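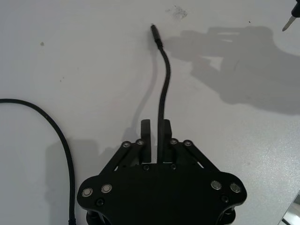 News from the robot table in Lornholm

Since August our small group at the Jillstead workshop is building a robot arm that can hold cables while a person works on the other end. We call it Csonka, and the name has stayed. I promised a report for the December 2025 newsletter, so I will try to write it without too many technical words.

The gripper is the part we are most content with. It has two parallel fingers, and the linkage behind them was made again 3 times. The first version closed a little crooked, so a thin cord slipped out to one side. Emese Bognár measured every hole again and found that one bar was almost 2 millimeters too long. After that we drilled the new set together, in one evening, with one template.

Now we practice with thin cables. A thick one is easier to catch, but it is stiff and pushes the arm away. With a thin cord the difficulty is where to take it: too far from the plug, and the end hangs wherever it wants. On our last evening we made 26 attempts and wrote all of them in the blue notebook, also the bad ones. Please do not take this notebook home.

The control program is still the old one from the Pluletti project. It works, but it stops when the wrist turns too quickly, and I have not yet found the place in the code. If you know this program well — or if you only have patience — please write to me or come to the table on a workshop evening.

We also need short M3 screws, black if possible.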